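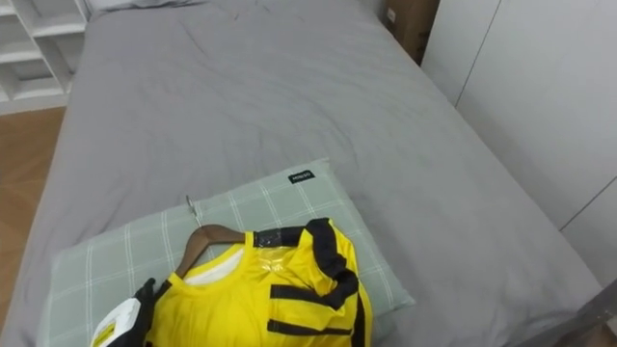

Stellonside Residence Halls - Housekeeping & Fire Safety

Room Safety Walk-Through, East Wing
August 17, 2000
Before move-in. OK / Fix / Recheck. Comments as we went, typed up fast.

Smoke detectors
OK except two on the upper hall. Chirping. Batteries swapped in one, the other needs a new head. Ruvano unit, the old round kind, parts closet is out of them.

Hall extinguishers
Fix. Tag by the laundry expired in April. Pin and seal fine, gauge in the green. Call for service, do not just move the one from the kitchen again.

Exit signs and emergency lights
OK. Held the test button, all stayed lit. One by the back stairs is dim, put it on the list.

Stair doors
Fix. Lower door does not latch on its own, have to push it. Closer arm is loose. Somebody had it wedged with a folded mat, mat removed.

Windows
Recheck. Painted shut in 63, opens fine in the rooms on either side. Has to open before anyone gets keys.

Outlets and cords
OK mostly. No extension cords under rugs this time. Cover plate cracked in the study lounge. Lamps: 60s were found where the sticker says 50 max, changed those out. No 100 watt bulbs anywhere in rooms please, stock them for the basement only.

Beds and bedding
OK. Frames tight, slats all there. Keep bedding clear of the baseboard heat. Mattress tags need to stay on, two were cut off, wrote those up.

Shelving
Fix where marked. Tall units get a wall strap. Skultel brackets came in but the screws are too short for these walls, need longer.

Kitchen
Recheck. Hood filter greasy. Fire blanket is there but behind the trash can, move it. Fridge seal ok.

Hot water
Fix. Too hot at the end sink, turn the mixer down and test agian.

Outside
Cabanatuan Hall side gate sticks. Walkway light out. Bush over the hydrant needs cutting back.

Anything marked Fix goes in the blue binder tonite. Recheck items before keys go out.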